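4.3 Recording a table-setting task by hand

Use this procedure to teach Stotelura a two-handed task with the Kustico hand grippers. Read section 4.2 first and check that both grippers are paired.

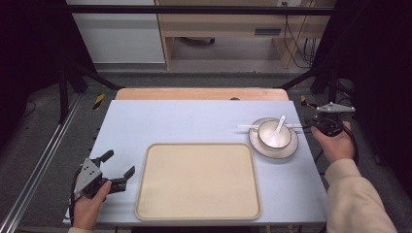
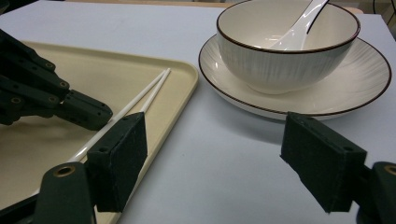
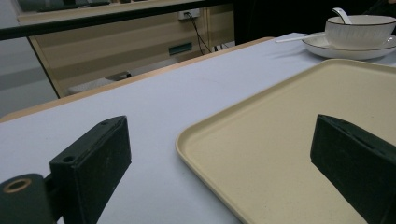
Figure 12. Tray, bowl, saucer and spoon on the work table, with the hand grippers in use.

1. Put the tray and dishes on the table. Keep both within easy reach.
2. Hold one gripper in each hand and open the fingers fully.
3. Start the recording in Florine and wait for the tone.
4. Move one item at a time on to the tray. Close the fingers slowly.
5. Open the fingers, move both grippers clear of the dishes and stop the recording.

Note: A single recording may last up to 60 seconds. Longer ones are split and must be joined in Eren before training.

Caution: Do not let the cables drag across the dishes.

If an item is dropped, stop, delete the recording and begin again at step 1. Error 91 means that one gripper has lost tracking; see section 7.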